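Launch Night

Six minutes to doors and the phone won't turn on.

Tullio Bassi holds it under the tap light in the servo kitchen behind the hall. The Lill. Thin as a cracker, Drulico's whole year in one hand, and it's black. Not off-black, not sleeping. Dead.

"Hold the side button," says Laine.

"I'm holding it."

"Both of them."

"There's only one, mate. We took the other one off. That's slide four."

Laine Petrauskas swears in Lithuanian, which she only does for hardware. She's got the earbuds in her cardigan pocket, the demo pair, the ones that don't rattle. Out front there's 86 chairs and a bloke from a Melbourne tech site already filming the curtains. July, rain on the tin roof, heater going like a ute.

"Where's the spare."

"Arndale."

"What's it doing in Arndale?"

"Fatarero wanted it. For his mum to look at."

Course he did. Fatarero the man, Fatarero the shop, Fatarero the money. 1,506 preorders and every one taken over his counter between the phone cases and the lotto tickets. He'd asked for one thing, that his mum see it first, and Tullio had said yes because Tullio says yes.
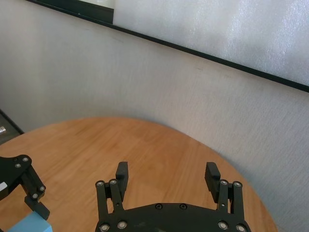
The Drive

Laine takes the van. No wipers on the passenger side. Ten minutes to Arndale if the lights are kind, and they aren't, so she goes behind the Coles and over the speed humps with the earbuds jumping in her pocket.

Tullio rings. She puts him on speaker.

"I'm going on," he says.

"With what?"

"I'll do battery first. Talk about battery."

"Tullio. The battery is what's flat."

"They dont know that."

She hears the door, then clapping, not much of it, then his shoes on the hollow bit of stage. He hasn't hung up. He never hangs up. So she gets the whole speech through the dash, tinny, him going on about standby time and the little workshop where it all began (his sister's laundry) and how good evening, good evening, sorry, is this on.

Mrs Fatarero opens the door before the knock. Tiny. Slippers. The Lill in her hand, lit up, gorgeous, brighter than it ever was on the bench.

"I'm talking to Pina," she says.

"Mrs Fatarero, I really need that."

"She's in Bari. It's early there. She got up for it."

On the screen another old woman in a dressing gown waves. Clear as anything. No lag - Laine looks for the lag, it's been her lag for eight months, she knows where it lives, and it's gone. The two of them go back to it. Somebody's knee. Somebody's tomatoes, ruined. The whole village apparently wants to know about the knee.

From the van, through the open window, Tullio's voice. He's up to the camera. He's got nothing left after the camera.

Laine stands on the mat dripping. Then she gets her own phone out, the old one, cracked across the corner, and texts him.

can you get a call up on the big screen

A gap in the speech. A cough. Paper moving.

why, he sends.

"Mrs Fatarero," Laine says. "Would Pina mind if there were a few more people?"

The old lady thinks. Asks. There's a fair bit of discussion at the Bari end, and a comb gets found, and a better cardigan.

"How many people?"

"Eighty-six. If they havent left."

"Come in then," says Mrs Fatarero, "and shoes off," and she's already shifting the lamp.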